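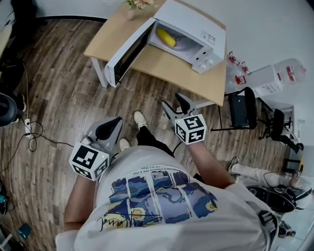 Microwave task, corn on the turntable, door open. Both hand grippers with their marker cubes.

Student Projects > Manipulation > Microwave task, asking for advice before we record more

Posted by tollan_k
28 September 2023

Hello all,

I am in a student team at Sturkberg and we do a project course this year with the name Coman. The goal is that a two-arm robot learns small kitchen work from human demonstrations. We do not teleoperate the arms. We hold the grippers in our own hands and do the task, and the marker cubes on the grippers give us the pose. The photo above is our current station.

The task is: open the microwave, put the corn in, close the door, turn the knob. Later also take the corn out again. We have 204 demonstrations which passed our checks. The plan in our proposal says 1000 before February. You can see that I am a little worried.

My questions:

1. Is it better to record the full task from start to end, or cut it into parts (door, corn, knob) and record each part many times?

2. When the person reaches inside the microwave, the camera on the head often loses the cube on that gripper. Our tracking then fills the gap with a straight line, and this line goes sometimes through the side wall of the microwave. How do you handle this?

3. How much should we change the station between recordings? Until now we only move the microwave a little on the table.

I have read the old threads about door tasks but most of them use a drawer or a cabinet with a big handle. Thank you for any help.

Reply from brassgear

Nice station. For question 1 I would say full task, always. We cut our task in parts last year and the policy was very good at each part and very bad at the moment between two parts. It opened the door and then it stood there. The hand was in a place where no demonstration of part two ever started.

If you must cut, start each part from the messy position where the last part ended, and not from a clean home position.

Reply from oriel_9

I don't agree with brassgear. Full task is nice when you have a lot of data. With 204 you have 204 examples of turning the knob, and this is the hard part. The corn is forgiving, you can put it anywhere on the glass. The knob is small and round and you have two of them close together. I would record the full task for half of the time, and the other half only the knob, with the door already closed.

Also, which knob? If different people in your team turn different knobs, please stop this today.

Reply from tollan_k

Thank you both. oriel_9, I must admit that we had this problem. In our task sheet was written only "turn the knob". Three people in the team, and one of them understood it differently. We had to remove a full afternoon of recordings, so they are not in the 204. Now the sheet says "lower knob" and there is a drawing.

Reply from brassgear

Knob-only recordings will make the policy think that the corn is optional, this is what I try to say. It sees a microwave with closed door and it goes directly to the knob. We saw exactly this with our box lid.

Reply from oriel_9

Then the corn should not be on the table in the knob-only recordings. If the policy sees the corn outside, it goes for the corn. If there is no corn outside, it goes for the knob. The picture itself tells it what to do. Your box lid had nothing like this to look at, as I remember your thread.

Reply from brassgear

Fair, the lid was a worse case. I still would do it my way with so few recordings, but I have no numbers for it.

Reply from menhir

About question 2, because the others forgot it :)

Do not fill the gap with a straight line. You have three choices, from easy to hard:

— Throw away every demonstration where the cube is lost for more than 8 frames in one piece. It is a hard rule but it is easy to explain in the report.
— Ask the people to go in with the gripper higher and with less wrist rotation, so that one face of the cube stays toward the camera. In our group this helped the most.
— Add an inertial sensor to the gripper and use it for the short gaps.

We went from the first to the second and never needed the third. And check your exposure also. Inside of a microwave is often darker than the room, and the auto exposure jumps when the head moves closer. The markers then become gray and the detector gives up, even though no object is in front of them.

Reply from tollan_k

menhir, this is very useful. I looked in the logs yesterday evening and it is both. Some gaps are from the wall of the microwave, and some come exactly when the exposure jumps. I did not think of the exposure before. We will fix it to one value and try again.

The rule with 8 frames I have tested on paper. We would lose more than I like, but the recordings that go out are really the ones that look bad in the replay.

Reply from pellworm

I come from the Prandell course, we did a toaster oven, so similar pain.

On question 3: moving the microwave a little is not enough. Our policy learned the background. We had a cloth on the table in all recordings, then somebody took it home for washing and the success went down to nearly zero on the same day. So change things on purpose. Turn the table, put the flowers on the other side, take them away, change who is wearing what. The shirt is very visible from above when one looks down at the hands, I would not have the same one each time.

Nice shirt by the way.

Reply from tollan_k

Thank you, I will tell her :) And yes, it is in many recordings. We are going to make a list with table position, vase position and clothes, and each session takes the next line from the list.

One thing I wonder. If we vary everything, do we need many more demonstrations before anything works at all? With the fixed station we have at least a demo which works sometimes, and the course wants a demo in the middle of the term.

Reply from pellworm

Yes, it will look worse first. Keep one fixed setup for the mid-term demo and vary the rest. Our teachers accepted this when we wrote it clearly in the plan.

Reply from oriel_9

Agree with pellworm. And watch the cable. Your right gripper has its cable going back to the body, and when the arm is far inside it can pull on the wrist. People then move in a strange way without noticing, and the robot will copy the strange way. We tape ours to the forearm with some slack at the elbow.

Reply from menhir

+1 for the tape. Use the kind which comes off easily from skin.

Reply from cask_and_loop

Small question from a reader, what do you use for the annotation of the steps? We are 3 people and we do it by hand in a spreadsheet, it takes longer than the recording.

Reply from tollan_k

We use Cleltuteo, it is a small tool from an older team at our school. It marks a step when a gripper opens or closes, and you correct it by hand. For the corn it is good. For the door it is bad, because one of us pushes the door with the side of the closed finger and then there is no open or close to find. I can ask if we may share it.

Update for the others: we decided for full task, with knob-only recordings without corn for one session per week, and we will compare both on the real arms. brassgear, I will write the result here, also if you were right.

Reply from brassgear

Please do. And write how many times it stood still after the door, I am curious about this one.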